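Open Lanes, Long Winters

The curling sheet at Strobel was never meant to last. It went down in a former feed warehouse at the edge of town, on a concrete floor that slopes toward the loading door, and the first season was played with borrowed stones and a compressor that quit twice before Christmas. The building still smells faintly of grain when the heat comes on in the lobby.

Today the Draltell Curling Club plays on four sheets, has a waiting list for the Tuesday league, and rents its ice by the hour from September through the end of March. Membership costs 800 dollars for the full season. Most people start with something cheaper. A learn-to-curl session is 40 dollars, lasts two hours, and includes the use of a broom, a slider and a grip for the other shoe.

Those sessions fill fast. People watch curling on television every four years, decide it looks manageable, and sign up. Then they step into the hack, push off with a 40-pound stone in one hand, and end up on one hip a few feet down the sheet. The instructors expect it. New players spend the first half hour sliding with no stone at all, learning to keep their weight over the front foot.

Sweeping comes next, and it is harder work than it looks. A sweeper who leans into the broom properly for a full end will be breathing hard by the house. The club tells beginners to dress in layers. The ice shed is kept cold, but a sweatshirt usually comes off by the third end and goes back on when the game is over.
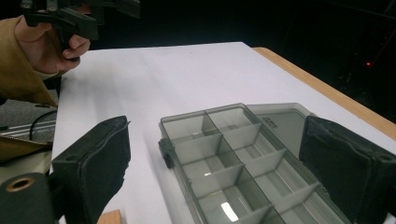 Good ice is most of the sport. The surface has to be close to level, and it is never left smooth. Before each draw, the ice crew walks backward down every sheet with a tank and a sprinkler head, laying down fine drops of water that freeze into pebble. The stones ride on top of those bumps. Without them a stone would drag to a stop well short of the far end, no matter how hard it was thrown.

Strobel's crew learned to pebble by trial and error. The town water was too hard, and it left the ice dull and slow. For two winters they hauled treated water from Trikmont in the back of a pickup. A filtration unit went in after that, paid for by a summer of pancake breakfasts and a used equipment sale. Players who remember the old ice say draw weight changed so much that they had to learn it again.

Trikmont has its own rink, a hockey arena that gives curlers one evening a week. Arena ice is a different game. It has ruts, and it falls away near the boards. Teams from there are good at reading bad ice, and they tend to do well when they visit. The two clubs play each other for the Jasia Cup, a dented coffee urn on a plywood base, which Trikmont has kept for the past three seasons.

This winter's match begins on Jan 1, 2025, with the first draw at noon and the second at 5. Games are eight ends. Spectators get in free and can watch from behind the glass in the lobby, where there is chili until it runs out.

Leagues run Sunday through Thursday. Juniors have the ice on Saturday mornings, and anyone under 15 plays with lighter stones. The club also runs a stick league for players who can no longer get down into the hack or would prefer not to. They deliver the stone standing up, with a handle that fits over the top of it, and their scores count the same as anyone else's.

Learn-to-curl sessions resume after the holiday. Bring clean, flat-soled shoes that have not been worn outside, and pants that stretch.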